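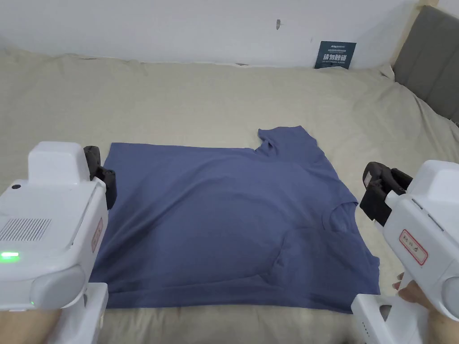 Nalwood Introduces Demountable Shelter Unit for Seasonal Crews

COWIE, January – Nalwood has released the Mustero, a prefabricated shelter built from curved steel panels and shipped flat on one truck. Each unit provides 128 square feet of floor area and sleeps two.

The shell consists of 16 identical panels bolted to a ring base. No crane is needed. Panels can be removed singly for repair, and the base accepts either screw anchors or a poured slab.

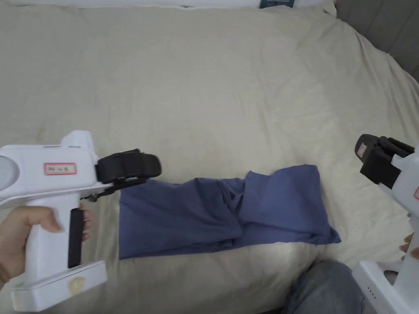
Varnilum, which supplies the panel coating, said the finish was specified for coastal sites and that cut edges must be resealed on location before the bolts are tightened.

A roof vent and a floor-level intake supply passive airflow. Interior lining is sold separately.

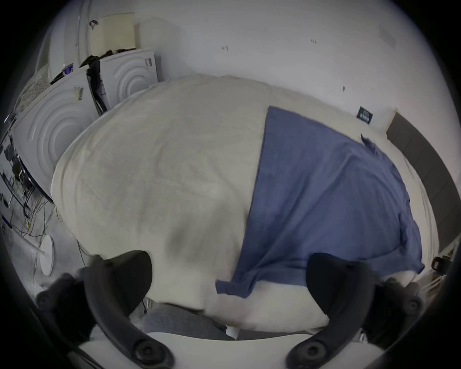 Total shipping weight is almost 3000 pounds, including hardware. The door and window modules fit any panel position except those next to the vent duct.

Nalwood will assemble nine units at its Cowie yard for load and weather testing.
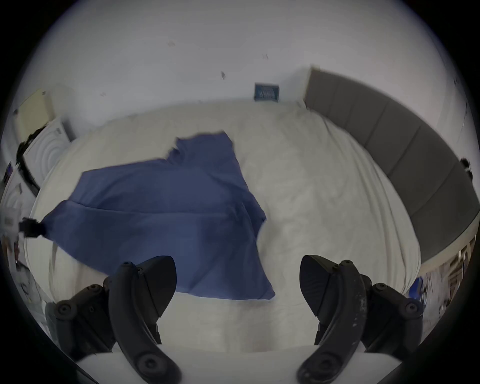

Test reports will be issued with the installation manual. Orders for unlined units are open now; lined units follow when panel testing is complete.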